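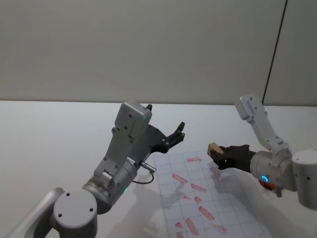 2/22/23. Second pass on the Boka USB-C to 3.5 mm adapters for Goravgate. The first pass was mine and covered output level only. Renata wants noise floor, crosstalk and jack detection in one entry so the report can be written from it. Same lot as before, 12 units, labeled with tape on the plug end. The earlier readings moved around whenever the cable did, so for this round the adapter body gets taped to a small block of light-brown wood, like the one in the black gripper, and the lead is left slack behind it. That took the drift out of the level readings. Everything below was measured with the body fixed this way unless I say otherwise.

**Setup**

- Source: the bench laptop on battery, volume at maximum, all system sound processing off. Checked twice, once after an update reset it.
- Load: 32 ohm resistive per channel, in the shielded box with the short pigtail. The long pigtail has a bad ground crimp. I cut it off and threw it out.
- Analyzer: the Hattori, warmed up before the first reading. Input range locked manually. Autorange adds a step in the noise plot that looks like a device fault and isn't one.
- Headset for the detection tests: Tuver wired, four-pole, with inline mic.

**Output level**

No change from the first pass. All units sit within the spec Goravgate gave us. Unit 3 is the lowest, same as last time. Left and right match closely on every unit except 9, where the right channel is slightly low into the load and fine unloaded. That points to series resistance on the right line, either in the jack contact or in the wire. Pressing the plug sideways changes it a little. I lean toward the contact.

**Noise floor**

Measured with a digital silence file, then with the stream stopped. The two are different measurements and the first-pass notes mix them up. With the stream stopped the codec mutes after a short delay and the number is meaningless for our purpose. Use the silence file with dither on. Aniela's script plays the plain zero file by default, so change the path before running it. The converter appears to detect true zeros and mute on those as well, and the reading drops to the analyzer's own floor.

With dither, the lot is consistent. There is a low-level whine on the laptop when it is plugged into its charger, present on all units, gone on battery. Not an adapter defect, but customers will hear it with sensitive earphones and the report should say so in a sentence.

**Crosstalk**

Spec is 70 dB separation into the rated load at mid frequency. Unloaded, every unit passes easily. Loaded, units 3 and 9 fail, 7 is marginal. The shared ground return is the obvious suspect: the ground wire in this cable is thin and both channels come back through it. I measured ground resistance from the jack sleeve to the pad on unit 3 after opening it, using four-wire clips. It is higher than the signal conductors, where I would have expected lower.

Sanity check on the load box: swapped left and right at the box, and the result followed the adapter. Swapped pigtails between channels, same again. The box is clean.

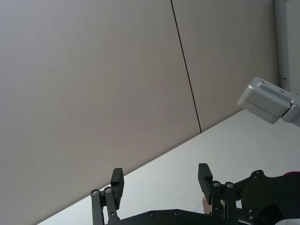

Renata asked whether the plug on our side contributes. It does, slightly. With the gold-plated test plug the separation improves by a small amount on all units, and unit 7 goes from marginal to a pass. I don't think we should use that plug for the reported figures. Customers will be using ordinary plugs. Report the nickel plug, and put the other in the appendix.

**Jack detection**

Procedure: insert the headset, wait for the device to show as headset and not headphones, play a tone, press the center button, pull the plug. Repeated 50 times per unit, by hand, same phone.

Most units had no misses. Unit 5 came up as headphones only on several insertions, always when the plug went in slowly. Inserted quickly it was correct every time. The detection seems to latch whatever it reads first, when the mic ring is still touching the wrong contact, and it never re-reads. The other units must have a longer debounce or a tighter jack. I compared the firmware version string on 5 against the rest and they match, so I would bet on the jack.

Button presses: the center button worked on every correct detection. Volume up was read as center on unit 9, intermittently. Same unit as the right channel problem. Resistance in the mic or ground path would shift the button ladder enough to do this, so it may all be one bad joint. Didn't open 9 because Goravgate wants failed parts back intact. Unit 3 was already released for teardown.

**Teardown, unit 3**

Overmold cut lengthwise with the hot knife. The board is in the plug end. Joints at the board look acceptable under the scope. At the jack end the ground wire is soldered to the sleeve tab with very little wetting, and the insulation has pulled back from the heat. The strands fan out and only part of the bundle is in the joint. Reflowed it, added solder, and re-measured crosstalk: passes with margin. So the thin wire was not the main cause, and my paragraph above about the ground return should be read with that in mind. Leaving it as written.

**Open items**

- Aniela: change the default file in the noise script, and save the analyzer range in the output header.
- Ask Boka whether the jack end is hand-soldered on this lot. If it is, the spread makes sense.
- Re-run 5 with a different phone to rule out the host side of detection.
- Flex test on the strain relief. Fixture is still at the machinist's. Not before July by the current schedule, so it will have to go in a separate report.
- Renata to decide if 7 counts as a fail. I have it down as marginal and have not rounded anything.

Data is in the shared folder under Goravgate, second pass. The raw files for unit 9 include one bad run where the clip slipped. I kept it and marked it in the file name.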